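Bench notes, 1/3/22 - sponge sorting, two-arm teleop

First session back, and I wanted to get straight into the shelf task for Lundeo: blue sponges on top, green in the middle, orange at the bottom. Both arms driven by hand from the leader pair, no scripts at all.
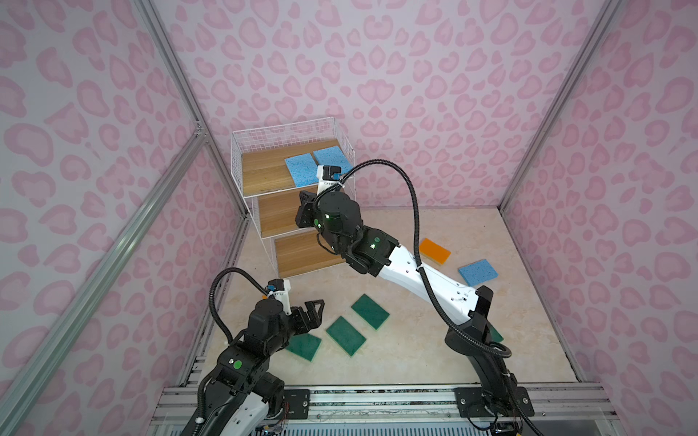
Page last changed: 1/3/22

The Skotutis build of the teleop software is so much nicer than the old one! The lag I complained about is mostly gone, and I can finally nudge a wrist without the whole arm following it. I still keep forgetting which pedal pauses the recording (I have put tape on it now).

We're at 336 demos in total, and Linbridge wants 1,551 before they'll start training, so this is going to be a long January. I set the cutoff at 90 seconds per placement. Anything slower gets tossed, which hurts, but the slow ones are mostly me dithering over the grasp.
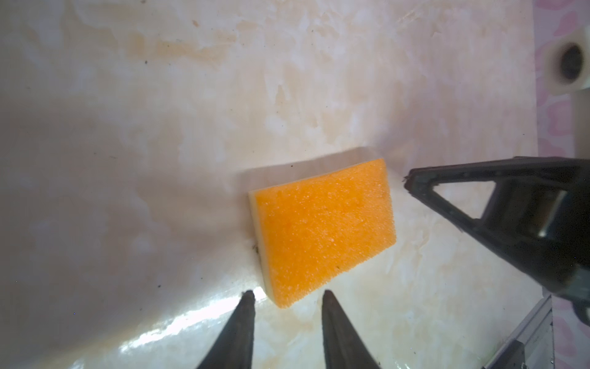
Orange sponge just above the fingertips, wrist view.

Coming in square to the sponge matters more than I thought. If I rush it I end up fixing the angle over the shelf, and the policy will learn that wiggle - we had exactly this trouble with the Courtois set. So line up first, close second, and keep the other arm well back.

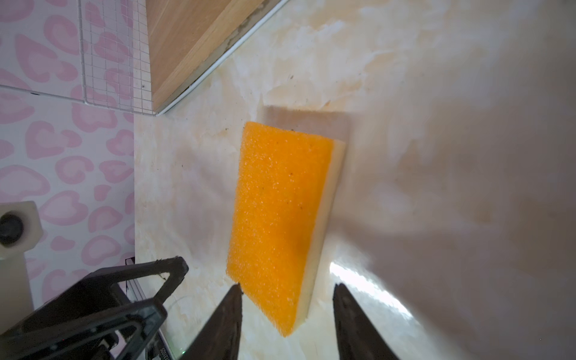
I also tried squeezing less. The leader grips are springy and it's easy to crush the foam without noticing, so I dropped the force limit to 300 on the controller scale and it feels much better in the hand. Leaving it there for now.

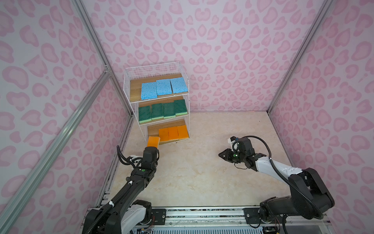
Archana Tiwari read this over and thinks I should swap arms halfway through each batch, or the model will decide that orange always belongs to the left one. She'd also keep a few of the fumbled grasps, as long as they end in a clean recovery.

Fair enough, will do both. Next batch starts with the right arm on orange.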